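The gripper that forgot it was holding something

22 March 2019

I lost most of February to one fault on the arm, and I want to write it down while I still remember the order things happened in.

The setup is the same one I described in the last post. One arm, a two-finger gripper, a white table and a pile of toy food and dishes. The task is to pick up a piece of food or a dish, move it, and let go. The control code is a thing I have been calling Arilura, which runs on an old desktop under the bench. The gripper controller is a Weton board that I bought secondhand from a lab clearance in Broststead.

The fault was this. The arm would pick something up, start to move, and partway through the move the fingers would open. Whatever it was holding dropped. The arm carried on to the place position, opened the fingers that were already open, and logged the run as a success. If I was out of the room I came back to a clean log and a strawberry on the carpet.

I first noticed it when a bowl came down on its rim and rolled off the table. It was plastic, so no harm done. I put it down to a weak grip and raised the closing force. That was a mistake, and it cost me four days. The drops kept happening, and now the fingers were leaving marks on the softer toys.

Then I did what I should have done first and let the same short cycle run over and over with the log turned all the way up. I did 428 cycles and got 16 drops. Every one of them had a line in the log where the controller reported its startup message. The board was resetting in the middle of the move. When it comes up, it goes to its default state, and the default state is fingers open.

After that it was a matter of finding out why it reset. The supply was fine. I swapped it anyway. The cable was the problem - the power and signal lines share one run down the arm, and with the wrist turned far enough the cable pulled on the connector at the board. A small tug, a few milliseconds without power, and the board started over. I could make it happen by hand by pushing on the plug with a pencil.

Three changes came out of this.

The cable now has more slack at the wrist and a clamp just before the connector, so the plug takes no load.

The board no longer opens the fingers when it starts. It holds where it is and waits for a command. I had to reflash it to get that, and the Kratochvíl manual I was working from had the setting under the wrong number.

Arilura now checks the finger width before and after each move. If the width changes while it should be holding something, the arm stops and the run is logged as failed. It also stops if it sees the startup message at all.

The last one bothers me the most. I had been reading "success" in that log for weeks, and all it meant was that the arm got to the end of its list. I have thrown out the older results.

Since the changes I have done 305 cycles with no drops and no resets. I would like to see a lot more before I call it fixed. I also still keep my hands off the table while the arm has power. A gripper that opens by itself is a nuisance, but the same kind of reset with a different default could just as well close it.

Table and gripper:
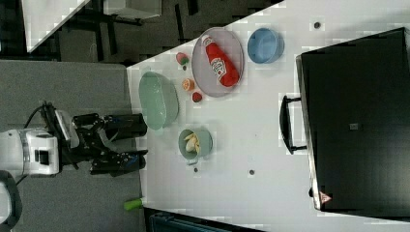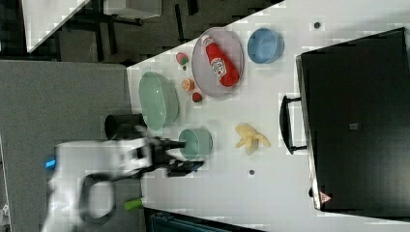

One comment from the old site, which I am copying over before it goes away:

Holding position on startup is the right call for dropped parts, but think about what happens if the board resets while the fingers are closed on a sleeve or a cord. With your old default it would have let go. Now it will hang on until something tells it to open, and if the arm has stopped too, you need a way to release it by hand. I would fit a separate release button that doesn't go through the desktop, and test it with the desktop switched off.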